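FOR IMMEDIATE RELEASE
06/01/2020

Student Robot Club Posts Gear Assembly Project, and Says Plainly What It Does Not Prove

The Xolalpa Robotics Club is making public the files, logs and parts list for Cunavix, a student project in which a robot arm is asked to pick up small gears and set them on a round plate. The club would like it understood at the outset that this is a narrow job. A patient ten-year-old can do it with one hand. We have read a good many school announcements in which a student robot is going to change the factory floor, and we do not intend to add another.

Work began in January, after several members came back from the Odex student competition unimpressed, mostly with their own entry. That machine had been tuned to one table, one set of lights and one set of parts. Move any of them and it failed. It still took home a ribbon, and the members who built it were the first to say the judging had been too kind.

For Cunavix the club set itself duller questions. Can the gripper close on a toothed part without pushing it out of place? Can it do so when the part has been nudged a little? How often does a person have to step in? The narrow fingers come up close on both sides of the gear, and there is very little room for error before a finger meets a tooth instead of the space beside it. 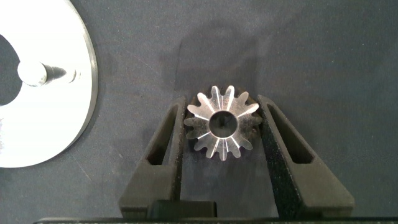
Belmiro Peixoto wrote to the club after reading an early draft of its report, and doubted that picking up gears teaches students much of anything, given that commercial machines have handled parts like these for decades. A summer spent with hand tools and a broken gearbox, he wrote, would leave them knowing more about why teeth are shaped the way they are.

The club does not have a full answer to that. Some members agree with him. Others point out that they had to learn what a bore and a pitch were before they could write a single useful line of instructions, and that they would probably not have opened the gearbox. His letter is included with the project files, uncut.

On the matter of results, the club logged 1000 attempts under the rules it had written down beforehand. A gear counted as placed only if no person touched the part, the plate or the arm between start and finish. Under an earlier and looser rule, the project's numbers looked a good deal better. We dropped that rule when two members scored the same recording and came up with different totals. The first 500 attempts were scored again from scratch, which took most of our meeting time for weeks and was not popular.

Much of the trouble came in the last short stretch of the move, when the gripper brings a gear in beside the pegs on the plate. The pegs leave the arm less space than the drawings suggested, and a path that is fine for one gear can disturb another already resting there.

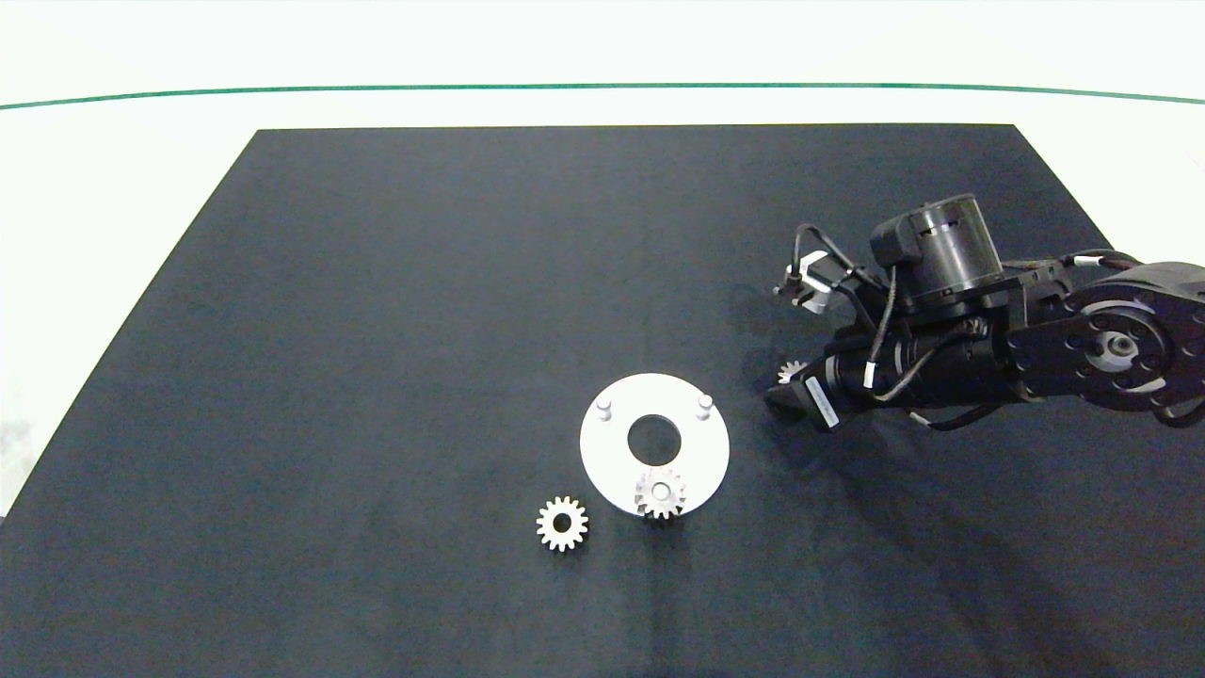 Members also tried Womitell, a motion planning add-on written by former students, in the hope that it would sort out these approaches without hand tuning. It helped with some starting positions and made others worse. The club has posted both sets of logs and will not be calling Womitell a breakthrough. Anyone who wants to use it should run it slowly first and keep a hand near the stop button.

The whole project was held to a parts budget of $4000, not counting the arm, which the club already had. Replacement fingers were the cost we guessed worst.

Cunavix files may be copied and used by any school or club at no charge. The package runs to 55 pages of notes, including the failed runs. Reports from groups that try the same task and get poorer results than ours are especially welcome.

Questions and corrections may be sent to the Xolalpa Robotics Club through the contact form on the project page.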